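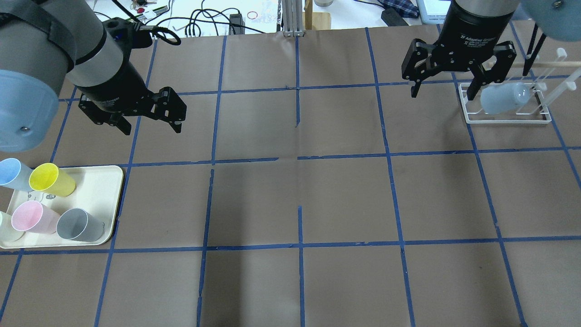 Too slow, Lise Leclerc wrote back at 6:10 in the morning, and if the Kang still can't beat the Hovberg on plain plastic cups then somebody should say so before Pindgate pays for it.

Six ten. I was still in bed. Read it with one eye.

I had sent her the numbers the night before. Two controllers, same arms, same grippers, same cups, same rack. 500 runs each. Cup off the tray, cup on the rack, cup stays on the rack. The Hovberg got 483. The Kang got 405. Anybody can read that. Lise could read that upside down on a train.

But I liked the Kang. There, said it.

Got dressed. No breakfast, half a banana in the car. The lab was cold because the heat comes on at eight and not before, I have asked. Lights. Compressor next door already thumping. Bushra's coat on the hook, so Bushra was in, or had gone home without it.

She was in. Sitting on the floor with the laptop on her knees.

"You saw it," she said.

"I saw it."

"She's right about slow."

"She's right about slow," I said. "Slow isn't the same as bad."

Bushra shut one eye at me. She had been on the Hovberg side since the first week, when it ran straight out of the box and she got to go home at five. The Kang took us nine days. Nine days of it sulking at startup, and a manual that said see section four and had no section four.

"Run it again," she said. "Run whatever you want. I have to write something by noon."

So. Noon.

I taped down two corners that had lifted. Blue tape, brown paper, the same squares since August. Put the cups back on the tray, on their sides. You get to know cups. The yellow one slides. The gray one is fine, always fine, boring. The pink one I'd defend in court.

Swapped the cable over. Kang up. Waited for it to finish thinking.

Left arm first. It went out over the tray and stopped. Just stopped, hand open, a finger's width above the yellow rim. One second. Two.

"See," Bushra said from the floor.

"Wait."

Three. Then down, and the fingers came in so softly the cup didn't move at all. Nothing. Like it had been asked. The Hovberg doesn't do that. The Hovberg goes in and grabs, and the cup jumps a bit, and then it's held, and you write down yes. Yes, yes, yes. 483 times.

Up, over, handoff in the middle. Right arm took it. Rack.

Yes.

Then the gray. Yes. Then the pink, which it dropped, and it rolled off the paper and under the desk and I had to get down there with a flashlight. Keys, dust, somebody's pen. The cup.

"No," said Bushra, and typed it.

The thing is I had a theory. I'd had it for a week and hadn't told anyone, because it was a theory from watching and not from the sheet. When the Kang missed, it missed at the handoff. Not at the tray. The tray it never missed, or hardly. The two arms weren't agreeing about when. One would let go and the other would still be closing. You could hear it almost, click then click, where with the Hovberg it was one click.

Told Bushra this from under the desk. Probably not my best presentation.

"So it's timing," she said.

"I think it's timing."

"Timing's in Sesorine."

I came out from under the desk and hit my head.

Sesorine was the glue. The bit of software in the middle that told both arms what the time was. We'd set it up once, for the Hovberg, on the first day, and then when the Kang came we had – well. We had left it alone. Why would you touch it. It worked.

"What's the offset," I said.

She was already looking. "30."

"Thirty what."

"Milliseconds. On the right side. It's a Hovberg number, it's in their quick start. I typed it in myself." She said the last part quieter.

"And for the Kang?"

"Doesn't say. It's probably in section four."

We both sort of laughed. Not much. It was twenty to nine.

What you have to understand about Lise is she isn't unfair. She bought the arms. She fought for the room. When the first set of fingers bent she drove the new ones down herself and stood there in her good shoes while I bolted them on. But she'd told Pindgate October and it was October, and she had two columns and one was bigger. If I called her now and said the test was wrong she'd ask who set up the test. And that was us. That was Bushra, if you wanted to be exact about it, and Lise always did.

"I can change it and we run it," Bushra said. "Or I can not."

"Change it."

"You know what it looks like, if it comes out good."

"It looks like we messed up for five weeks."

"Yes."

"Change it."

She put in zero. First try. Zero's where you start, you don't start clever. I set out the cups again. Pink in front this time, I don't know, I wanted to see the pink one go.

Arm out. Stop. One second, two, three. Still slow, God it was slow, I could have knitted something. Down. Fingers in. Up and over to the middle and the right arm came down to meet it and I held my breath like a kid at a crossing.

Click.

One.

"Huh," said Bushra.

Rack. Yes. Next. Yes. Next. I stopped calling them out after a while and just reset the tray, and she just typed. Yellow slid once and it waited, moved over, and took it anyway. I'd never seen it do that. Or maybe I had and hadn't been looking, since I was always looking at the handoff by then.

Heat came on somewhere in there. Somebody knocked and went away again.

At eleven we had a page. Not 500, nothing like 500. A page, and no drops on it after the change. I said that's not a result. Bushra said no, it's not, it's a page. She got up off the floor, finally, and her knees cracked, and she stood at the table and looked at the rack for a bit.

"I'm writing it the way it happened," she said. "My number, my typing, wrong offset. Don't try and put your name on it."

"I was going to say we."

"I know you were."

She wrote it standing up. I read it over her sholder. Four lines. The comparison isn't valid. The offset was set for one controller and never changed for the other, Bushra Zaidi, first week. We need the full runs again, both sides, each with its own setting. We also need to put down how long each pick takes, because you're right about that and it hasn't changed.

"Take out the last part," I said.

"No."

"You're handing it to the Hovberg."

"It's slow," said Bushra. "You timed it. Three seconds it hangs there. You love it, fine, it hangs there."

Left it in. She hit send at 11:52 and then neither of us did anything usefull. I wiped the desk. She ate the other half of my banana, which had been in my bag since the car and can't have been nice.

The phone went at ten past twelve. Lise. Bushra looked at it and put it on speaker and set it down on the paper, in one of the squares.

"How long for both sides," Lise said. No hello.

"Two weeks," I said.

"I told them October."

"I know."

Quiet. A car door on her end, then her shoes on gravel.

"Who's Zaidi got on resets?"

"Him," said Bushra.

"All right. Two weeks. Hovberg first, so you've got something if the Kang sulks." More gravel. "And call them. Get section four."

She hung up. Bushra swapped the cable back and I started putting the cups on the tray, yellow one first, on its side, same as always.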